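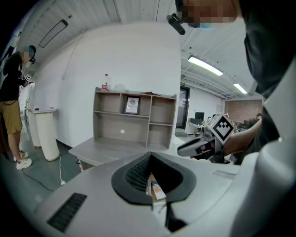

Notebook, packing line trial, Zeltdale shop, June

Small cartons, hand gripper work. Box with the white and orange print in the black funnel again. It stood upright with a bit of a tilt, which is how most of them have been sitting. Kelly wants the angle written down each time. I have been putting "slight" or "bad" and leaving it at that.

Logged 153 picks before lunch. Stopped 2 times to re-seat the marker on top of the gripper. Radu tightened it and says to check it at every break.

What changes for the packers

Talked with Oana and Ecaterina from the Karkham line. Today a packer there handles some 370 cartons a shift, all by hand, and also does labels, damage checks and the returns shelf. Under the plan the arm takes the plain loading. Labels and damage checks stay with people. Returns not settled.

Ecaterina's worry is the pace. At present she can slow down when her wrist hurts and catch up later. With the arm feeding her she thinks she can't. I told her the feed rate can be set from the packer's side, but I need to confirm that with Rodica before anyone repeats it.

Oana asked who clears a jam. Right now it would be whoever is closest, and that person has had no training. She wants it in the job description, with the pay grade looked at. Passed on to Rodica.

To do

Ask Lazăr for the softer pads, same width.
Rerun the tilted box cases, 7 angles, Kelly has the list.
Get Ecaterina over here for an afternoon so she can try the gripper herself.
Rimerik still owes us the carton drawings. Radu to call.

4:30, stopped for the day. Files copied, batteries on charge.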